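Hello, and welcome to the Jilstead new-release notes! If you like reading about bands and would rather have the facts in tidy rows than scattered over a hundred press pages, I think you'll get along well with this little collection.

## What's in it

There are 498 entries, one per single or album announcement, all for small guitar and folk acts. Each row has these fields:

- `artist`, spelled the way the band spells it (yes, even the all-lowercase ones)
- `title`
- `kind`: `single`, `ep` or `album`
- `label`: Tisar, Painemal, Stustent or `self`
- `month`, with no day, as so many dates slip
- `note`: my own summary, never longer than 20 words

I started with the Tisar catalog one March, meaning to stop there, and then Painemal put out such a good run of records that I kept going (and going).

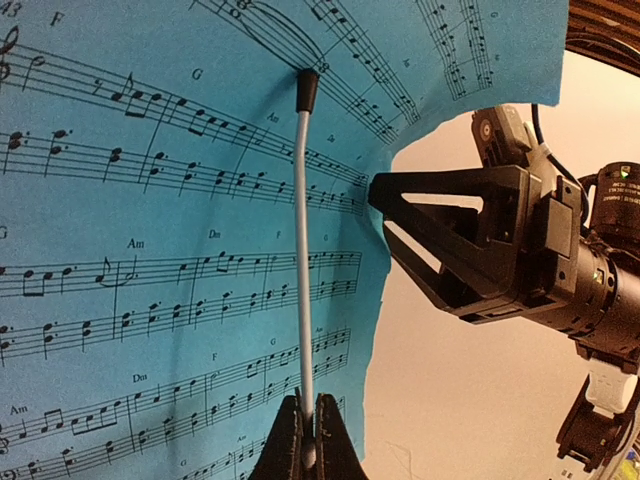 *Sheet music on light blue paper, from measure 43, with the F, G and Am chord symbols printed over the notes.*

## Loading it

The whole thing is one plain file, `releases.csv`, in UTF-8. Please do check the encoding before you open it in a spreadsheet, or the accents in band names will turn to mush. A smaller file, `sample.csv`, holds 10 rows for trying things out.

## Known gaps

Stustent's early singles are thin, and I haven't found track lengths for any of them. Split releases appear twice, once under each artist.

## Use

Free for any purpose, with a credit to Jilstead. Corrections are very welcome! Open an issue and include a link to the announcement.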